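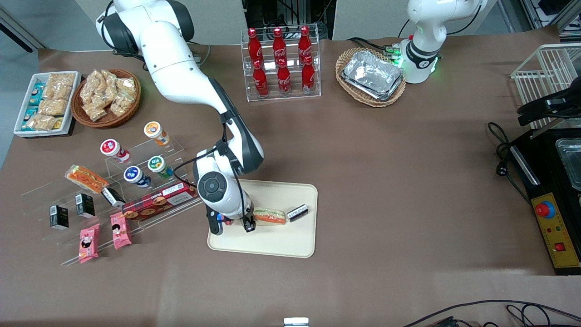

Our club has now been meeting since January, and I promised the others that I would write something longer than the messages in our group chat. My English is not so fast, so it took me until July 27, 2026. Please forgive the mistakes.

This term our project is called Gitora. The idea is a small snack shop where the robot serves the order. A customer asks for one sandwich, or one cup, or one pink snack, and the robot must take the right thing from the display and bring it to the tray. When I explain this to my mother, she says a child can do it. She is right, but the child has had many years of practice.

I am in the group for the gripper. Ga-eun Pyo leads the group for the orders, where they write the sentences the robot must follow. At first she wrote only polite and clear ones, such as "Please put the hot dog on the tray." Then she began to write the way people really talk in a shop, and our nice results became much worse. I was a little angry for one evening. Afterwards I understood that she did us a favour.

The most difficult item for me is anything in clear wrapping. The plastic is shiny and soft, and the fingers can close on the wrap and miss the bread inside. Boxes are much more friendly.
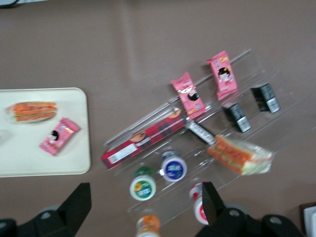 I also had to learn the stepped stand. Because it is clear, I could not judge well where one step finishes and the next one begins, and my first grasps were all a few millimetres too low. We moved the approach to come more from above, and we go slowly for the last part. The pink packages on the higher step are still my enemy, as they lean on whatever is near them.

So far we have 228 attempts in our notebook. In the last practice we did 30 in 45 minutes, and 7 of them failed, mostly with the sandwiches. I wrote each failure in a different colour so we can see if it is my part or the part of the orders group.

Next we will try two items in one order. Ga-eun has already written the sentences, and she will not show them to me.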